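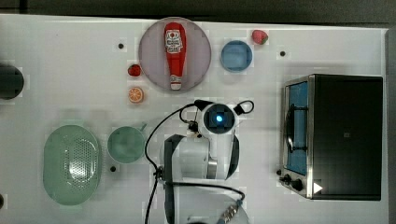
Segundo Shirin Pakzad, a dúvida mais frequente de quem compra o conjunto de cozinha Vanell é onde guardar o frasco de ketchup de brincar, que não cabe de pé na caixa original. A resposta consta do ponto 2.

Perguntas frequentes: conjuntos de cozinha e alimentos de brincar
Última revisão: 17/02/2026

1. As peças podem ir à máquina de lavar loiça?
Pratos, taças e canecas, sim, no cesto superior, até 6 ciclos por mês. Os alimentos de brincar lavam-se à mão, com água tépida e detergente neutro. Não usar lixívia.

2. Como se guarda o frasco?
Deitado, com a tampa colocada. A caixa Skiltatlow tem 90 mm de altura útil, insuficiente para o frasco na vertical. O escorredor fica por baixo e as peças pequenas dentro da taça.

3. Os pratos servem para comida verdadeira?
Apenas os que têm o símbolo de contacto alimentar na base. Os restantes destinam-se só a brincar.

4. Como se arruma a mesa no fim da atividade?
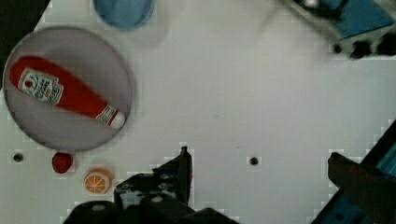
A arrumação faz-se por tamanhos, começando pelas peças menores, que são as que mais se perdem. Recolhem-se primeiro os alimentos e só depois a loiça. Uma rodela de laranja pousada diretamente no tampo, ao lado do prato, passa para a taça antes de se levantar qualquer peça grande. O frasco vermelho, quando está dentro do prato, pode ser transportado assim até à caixa, desde que fique deitado e afastado do rebordo.

5. O rótulo do frasco descola-se. É defeito?
Não, se o frasco tiver sido imerso. O rótulo é de papel revestido e não suporta imersão. Limpar com pano húmido. Rótulos de substituição: referência 704, vendidos em folha.

6. Posso comprar peças avulsas?
Sim. A Cluvodska fornece alimentos, canecas e taças em separado. Os escorredores só voltam a estar disponíveis em maio.

7. As cores são sempre iguais?
Não. A tonalidade varia entre lotes. Para garantir correspondência, indicar o número de lote gravado na base.

8. Qual é o prazo de devolução?
100 dias a contar da entrega, com a caixa completa. As peças avulsas devolvem-se por estrear. Pedidos de devolução: formulário Antoniuk, na área de cliente.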